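**Notice of Determination, File 1358**

The Grernbridge Office of Lost Correspondence met in January to consider the petition of Homa Mahmoudi, who asked for the return of a letter she had posted to herself as a girl.

The Office wishes to record that such petitions are seldom granted. A letter belongs to the person to whom it is addressed, and the Office was required to decide whether the petitioner was still that person. Evidence was heard from Manouchehr Rashti, formerly senior sorter at the Gilani depot, who had kept the envelope in a drawer for nearly 300 weeks after the depot closed. He stated that he had not opened it. He stated further that he had wished to -- and asked that this be entered in the record.

The petitioner was invited to say what the letter contained. She replied that she remembered the stamp, the rain on the steps of the Avia post office, and her mother waiting across the road with the shopping. Of the words she remembered none. The Office adjourned until 2 p.m.
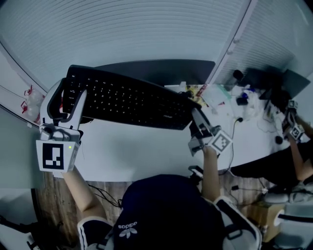

On resuming, the Office found that forgetting was no bar to ownership. The storage fee of 100 crowns was waived. Mr Rashti was directed to hand over the envelope in person, and he did so with both hands, in the manner once required of all staff on the Casik line.

The petitioner signed the receipt in her married name, crossed it out, and signed again in the other. Both signatures have been accepted. She was asked whether she wished to use the reading room, and said that she would take the letter home on the evening train.

The file is closed. The drawer has been returned to general use.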